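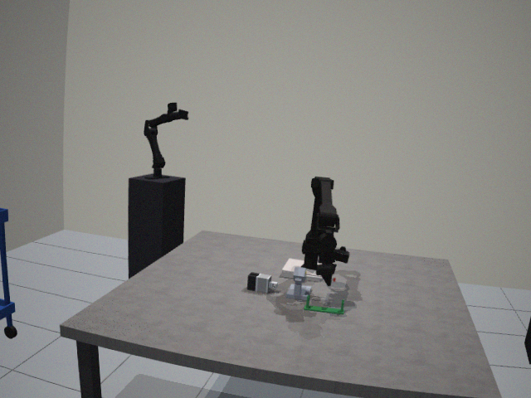

List: robotics-club-general
Subject: Re: sim assembly task, where are we?
Date: 15 June 2022

Hi all,

Big thanks to everyone who replied to the first message, and to the two people who wrote to me off list with bug reports. I've pasted the original below and put my answers in between, because the thread was getting hard to follow.

> Could somebody post a status on the sim side of the Trilarell project? I missed the last
> two meetings and I can't tell from the repo what works. The last thing I pulled had the
> parts falling through the table.

The table is fixed! It was the collision mesh. When we swapped in the new tabletop (the mottled one that looks like stone) the visual mesh came across and the collision mesh stayed where the old table used to be, a good bit lower. So the parts were landing perfectly well, just on a table you couldn't see. If you pull main and rebuild the assets folder you should be fine. Please do rebuild it. A plain pull keeps the cached version and you'll be back where you were.

> Also which parts are we using now? The readme still lists the old set.

The readme is wrong, sorry, that one's on me. The current layout has the motor, the blue-gray fixture, the off-white slab behind it, the small pale rounded piece and the green bracket. All of them start close together under the gripper. I know a few of you wanted them spread all over the table from day one, and we'll get there, but with a tight cluster the arm has short moves and we can look at the grasping by itself before we make the reaching hard.

The bracket is green only in the sim, by the way. The printed ones will be whatever filament is left on the spool. I made it bright so I could find it when I'm zoomed out, and I've grown very fond of it. The pale rounded piece could use the same treatment, it nearly disappears against the tabletop. If anybody wants an easy first commit, pick a color and change it!

> Is the second arm doing anything? I see it in the scene file but nothing in the task
> code calls it.

Not yet. It's on its pedestal in the back and it loads without errors, and that's all I can say for it. The plan is still to use it for handing parts across in the fall, once the main arm can do the sequence alone. You can comment it out of the scene file if your laptop is struggling. Mine gained a noticeable amount of speed that way. Just don't commit the change, please, the config test checks for both arms and the build goes red for everyone.

> How well does it work, roughly? Even a ballpark would help for the Wasero application.

OK, this is the part I've been dying to write up. We left the scripted version running over the long weekend and it got through 1,435 attempts at picking up the bracket, starting from slightly different positions. It dropped or missed 208 of them. That is so much better than I expected from a script we wrote in one evening with pizza on the keyboard! Almost all the misses I looked at were of the same kind: the fingers come down on top of one of the upright posts and the bracket skids away. Going for the long flat bar in the middle helps a lot. There's a branch called lengyel-grasp with that change in it (named after the room we meet in, nothing deeper than that) and I'd love a second pair of eyes before it gets merged.

For Wasero, I'd quote those two numbers and say clearly that they're from simulation, picking only, no assembly. The form has a box for "current results" and that's plenty to put in it. Submissions don't close until November, so we have the whole summer to get the actual insertion step going. I really think we can.

> Last thing, do I need the Grarkico license to run it at home?

No, only for the part converter, and the converted parts are already in the repo. You need it if you change the geometry of something. Colors and positions are fine without it.

Things that would help me most right now, in no particular order:

Somebody to try the build on Windows. I've only had it going on Linux and one Mac.

Friction values. The slab slides like it's on ice when anything touches it and I've been guessing at numbers. If you've got a kitchen scale and a free afternoon you could measure the real one.

Shadows. They look lovely and soft and they cost a fortune in render time. I'd like a switch for turning them off during long runs.

New people are very welcome on any of this, including those who've never opened a simulator before. I hadn't either last fall. Come to the next build night and we'll get you to the point where you can move the arm with the sliders — it takes a few minutes and it's a lot of fun.

I'll fix the readme tonight.

See you in the lab,
sim team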